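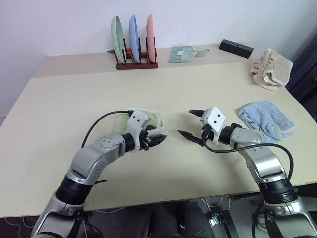
Gerasimos Gavalas wrote:

> I've moved our towel task over to the Vumar 4 planner and I'm stuck on the
> second grasp. The first arm picks up a corner fine. Then the other arm goes
> to where the free corner was when the plan was made, closes on air, and the
> planner reports success and carries on to the spread step. If I make it
> replan on every perception update, the arms start to dither and never
> commit. Is there a setting between those two that I've missed? And does
> anyone trust the corner detector on fuzzy fabric? Ours jumps all over.

Hi Gerasimos, and hello everyone,

I've been meaning to write up our towel notes for the list since August, so thank you for giving me a push! We had exactly this trouble at Dunoswood when we changed over, and it took Meifang and me longer than I'd like to admit to see that it was two problems sitting on top of each other.

The first one is the success report. In Vumar 4 the grasp node returns success when the fingers reach their commanded opening, and if you command them fully closed then an empty gripper reaches it beautifully every time. Look for grasp_done_on in your task file. The default is "position" and you want "position_and_effort". You'll then need to set an effort floor, and please do that with the thinnest cloth you own. We tuned ours on a thick bath towel and then spent a whole afternoon wondering why dish towels were being rejected.

The second one is the replanning, and yes, there is a middle setting, though it's badly named (sorry, that was me). It's called hold_horizon and it lives under the arbiter, not under the planner where any sensible person would look. It says how many control steps the arm must stick with its current target before a new one is allowed to replace it. At zero you get your dithering. We run 15 for the approach and drop to 4 once the wrist camera takes over, so the last little stretch can still chase the cloth as it swings.
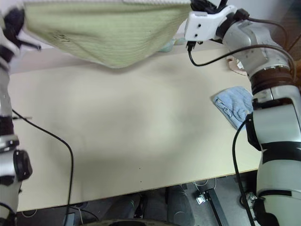

The arbiter also wants to know which arm is leading. If you leave lead_arm on auto, both arms are allowed to ask for a new plan, and when the holding arm makes a small correction the cloth moves, so the reaching arm sees a new corner and asks for its own, and round and round it goes. Pin the lead to whichever arm holds the first corner and let the other one follow until its grasp is confirmed. Once both have hold, switch to the coupled mode and give them one shared trajectory. Subira has a patch that does the switch automatically, but it isn't merged yet because the abort path still leaves the arms coupled, and you don't want to find that out while jogging one of them by hand.

As for the corner detector, no, I don't trust it on anything fuzzy either. Soft pile gives it very vague edges, and white trim or embroidery gives it lovely crisp ones in the wrong place. We had one item where it voted for the stitching 17 runs in a row, with high confidence too, bless it. What helped us was taking the cloth mask from Zervas and fitting corners to the outline of that, and only using the old detector's score to break ties. When the cloth is in a heap and has no honest corners, we skip the corner step and ask for any graspable fold near the rim of the mask.

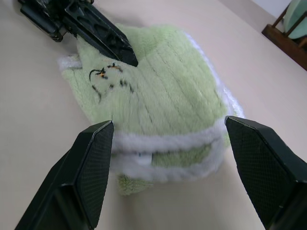

One more thing to check while you're in there is the collision padding between the two grippers. The stock value is generous, and when both hands have to work close together on a small bundle the planner will quietly pick a worse grasp point to keep them apart. There's no warning, only a line in the debug log that says "candidate pruned" with an index after it. We brought ours down in small steps and slowed the arms for that phase at the same time.

If you can send me your task file and a log from one of the failed second grasps, I'd be glad to run it through the replay tool here. Please include the arbiter topic, which the default recording profile leaves out. Also let me know which Skivmont driver you're on. Anything before 7 publishes effort unfiltered, and your new effort floor will trip on noise if so.

Warmly,
Märta Nyberg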